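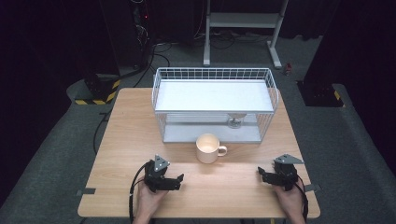
Wenley College – Department of Hospitality and Food Studies

HF 210 Coffee and Tea Service
Handout 9: Brewing water, ratios, cup size
Notes by Annelies Leitner, revised February

Bring this to the practical. Also bring your own mug, cream or white inside if you have one – color of the brew is hard to judge against dark glaze.

Recap from last time
Extraction = what the water pulls out of the grounds. Acids first, then sugars, then the bitter stuff. Under-extracted tastes sour and thin, over-extracted tastes dry and harsh. Strength is a seperate question. A cup can be strong and under-extracted at once. Half of you mixed these up on the quiz so read section two of the textbook again please.

Water
Most of the cup is water. Very soft water gives a flat, sharp cup. Very hard water mutes everything and scales up the boiler. Our tap is on the hard side, so we use the filter jug in the practicals. Change the cartridge when the light says so, not when you feel like it.
Temperature: 200 F is the class standard for drip and pour over. Dark roasts can go a bit lower. Green tea much lower, see the tea handout.
Let the kettle settle after the boil, then check with the probe. Don't guess from the steam.

Ratio
By weight, always. Scoops are no good, a scoop of dark roast weighs less than a scoop of light.
Start at 1 to 16. For a one-mug brew that's 15 g coffee, 240 g water. Grounds hold back about twice their own weight, so you'll pour 210 g or so into the mug. Florian Bühler asked why his cup always came up short – this is why.
Want it stronger, go 1 to 15. Change one thing at a time and write it down or the tasting sheet is useless.

Grind
Medium for drip. Coarse for the press. If it drains too fast and tastes sour, go finer. If it stalls, coarser. Burr grinder only, the blade one in the cupboard is for spices.

Cup size and shape
Thick ceramic steals heat, so warm the mug first with hot water and tip it out. Wide rims cool faster but you get more aroma. Thin rims feel nicer to most tasters, there is some reading on this from Eleri Harries, on reserve in the library under call slip 3675.
Cafe menus: say the size in ounces. "Regular" means nothing. Compare the Plonero and Štěpánek menus in the packet, note who lists ounces and who doesn't.

Tasting sheet
Taste hot, then warm, then nearly cold. Faults show up as it cools. Slurp, it helps. Words first, score after. No talking untill everyone has written something.

For next time
– Brew the same coffee at two ratios, keep grind and temperature fixed
– Fill in both columns of the sheet
– Read the chapter on milk, skip the part on foam chemistry
– Groups led by Bello Ajayi and Seraina Trummer swap stations, same start time

Questions by email or come by before class.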